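Two-arm produce sorting for our club project, wrist cable advice wanted

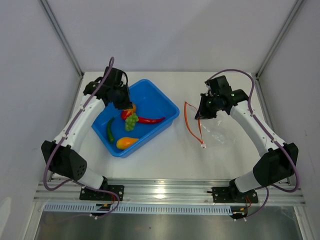 2 min read

tharun_n
17 Mar 2018
Hi everybody! Our club is getting ready for the Tustau student challenge and I could use some friendly opinions. We have two arms facing each other over a blue tub of toy fruit and peppers, and the task is to empty the tub by type, with both arms sharing the work. The grapes are the fun ones, and the long red chili is the one I lose sleep over (I dream about that chili, I really do). My question is about the purple cables. Right now they arc up high past the grippers and come down along the links to a loop by each base. Would you leave them like that or tie them in closer?

snaedis_m
What a nice setup, and I love that you mounted both arms on one rail! I would leave the loops alone. We pulled ours in tight at Blöndal last October so it would look neat for the parents, and after 47 runs one connector gave up. Slack is your friend, especially at the wrist.

Homley_Rania
I'm going to disagree a little with Snædís, with love. Slack at the base, sure, but those high arcs worry me when the arms reach in over the same tub. I'd add a clip or two farther up the white links. Also, please move the orange cable and that plastic bag off the table before you run anything! A bag will find its way into a gripper sooner or later.

tharun_n
Ha, fair, the bag is going in the trash. Rania, would you still say so if we only let one arm into the tub at a time?

Homley_Rania
Less worried then, but it's slow, and you told me last month your team wanted to be quick.

gunhild_th
I coach 4 students with Trokitetti and we take turns at the tub too. It costs you a bit of time and saves a whole lot of heartache. Let the kids get that working first, and worry about speed when they're bored with it.

snaedis_m
Agree with Gunhild, and I'm still not budging on the cables :)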